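Third Progress Report to the Pellenthorpe Fund: The Traveling Party Wagon

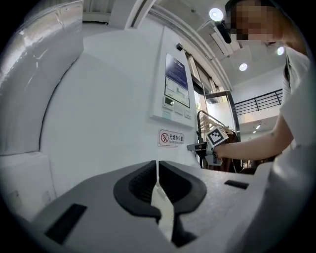
Larasati Sopacua

Since my last report the wagon has been out every weekend but one, and the missing weekend was the fault of a low bridge. We now measure the wagon before we measure the route. Larger items first, then money, then the matter of the fog machine.

Bookings

October filled up faster than we had planned for. Most of it was birthdays, with a retirement party and a church picnic at either end. The grant was meant to get low-cost parties to families on the east side of the county who can't get a bounce house company to return a call, and those families are now the bulk of the calendar. The sliding scale is holding up. A few parents have paid more than we asked, and one paid in tamales, which I have entered under "other income" pending your advice.

The mini golf set is still the favorite. Karaoke is second with the children and first with their uncles. The trivia podium, which I argued for at length in my original application, has been requested 2 times, once by me. I would like to move what is left of the podium budget to a second set of putters, and I'm asking for your approval to do so.

Staff

Rohani Simanjuntak has finished her training and is running parties on her own. She is better at it than I am. She learns the names of all the kids in the first few minutes and keeps them, while I get by on "buddy." We hired two weekend hosts in the summer and have kept one. The other found that he did not care for noise.

I should mention that host training takes longer than the application said it would. I had allowed an afternoon. It takes a couple of full weekends, most of it spent on how to end a game while one child is losing badly and that child's grandmother is watching.

Equipment

The Todska generator does what it's supposed to. The Proleck speakers did too, until a piñata stick found the left one. The repair shop wants more than the speaker cost us, so we are currently running a mono party company and have had no complaints from anyone under 12. A replacement is in next quarter's budget.

The fog machine has been retired. You will remember it set off the alarm at the Hartono Street rec center. It has since done the same at a different building, with a different alarm, and I no longer believe the buildings are to blame. The rec center has been very decent about it and would like us back without the fog.

Money

We are under budget on fuel and over on tape, balloons and juice. Insurance went up $100 at renewal. I called to ask why and was told it was the category, "amusements, mobile," which apparently also covers Ferris wheels. I have asked to be moved. The full ledger is attached, along with receipts, including the sticky ones.

Behind schedule

The booking page is late. Parents still have to call my cell, and they tend to do it at dinner. Our web person says it will be ready by the end of the quarter -- he said so last quarter too, so I'm passing that along without comment. The Spanish version of the party menu is written and needs only a printer.

I had also promised you a survey. We handed out cards at 8 parties and got back a small pile, several filled in with crayon by people who were not the customer. The marks were high. The written remarks were mostly about cake, and we don't supply the cake. I'm going to switch to a short phone call a few days after each party and will send you the notes with the next report.

Next quarter

Indoor season starts, so the golf set needs felt bottoms before it meets anybody's gym floor. Rohani is talking to two libraries about a monthly game night, and one of them has already asked how loud it gets. I told her to let them hear it with the one speaker.

If you'd like to come see a party, Rohani has the calendar and can add you to any of them. Wear shoes you don't mind getting juice on.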